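2024-02-14
STEVATHOLM, FOR IMMEDIATE RELEASE

Tufa Creek gets its side channel back, and we could use your help finishing the job

I've been fishing Tufa Creek since I was tall enough to see over the truck door, so you'll have to forgive me if this reads less like a press release and more like a guy grinning at his keyboard. The Dusier Trout Club has signed an agreement with the landowners at Brestus Bend to reopen the old side channel, the one that got plugged with gravel and fill back when the farm road was moved. We start digging in November!

If you only know the creek from the highway bridge, you're missing the good part. Below the bend it slows down, the alders lean in, and there used to be a long, shallow side channel where the young trout spent their first summer. When it closed, the small fish had nowhere to get out of the heavy spring water. Our members have been grumbling over it ever since (me included, and I grumble louder than most).

The plan is to open 292 yards of channel, set logs and root wads along the outside bank, and plant 300 willow stakes once the ground is soft enough to take them. The landowners are also giving us a walking easement along the east side, 10 feet wide, so anglers can get from the gravel lot down to the lower pool without climbing a fence. I've torn two pairs of waders on that fence and I won't miss it.

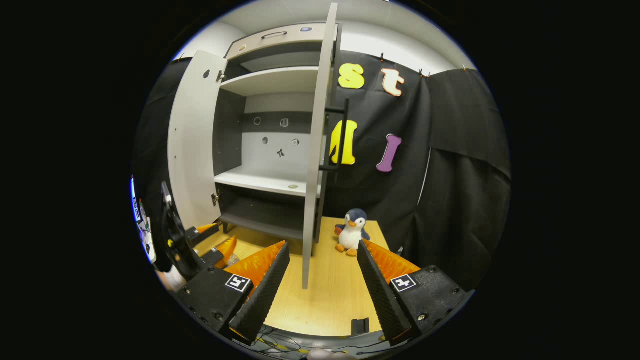

Will the creek be closed to fishing during the work?

Only the stretch right at Brestus Bend, and only for the 30 days the excavator is on site. Everything upstream of the bridge and everything below the lower pool stays open under the regular season rules.

Now for the ask. The digging is paid for, thanks to members who wrote checks all last year and to the folks who came out for the chili supper. What we still need is money for the willows and the logs, plus people with gloves and a shovel on planting day. You don't have to be a member, and you don't have to fish. Kids are welcome as long as a grownup comes with them. Bring a lunch, bring boots you don't love, and we'll have coffee going at the gravel lot.

We'll also be walking the site before work starts for anybody who wants to see where the channel will run. I'll be leading that one myself, and I talk a lot, so plan on a slow stroll with plenty of stops.

To give, sign up for planting day or ask me anything at all about Tufa Creek, stop by the club table at the Stevatholm feed store or write to the Dusier Trout Club, care of the store. Mark the envelope "Side Channel" so it lands in the right pile.

Contact: Cletus Baptiste, president, Dusier Trout Club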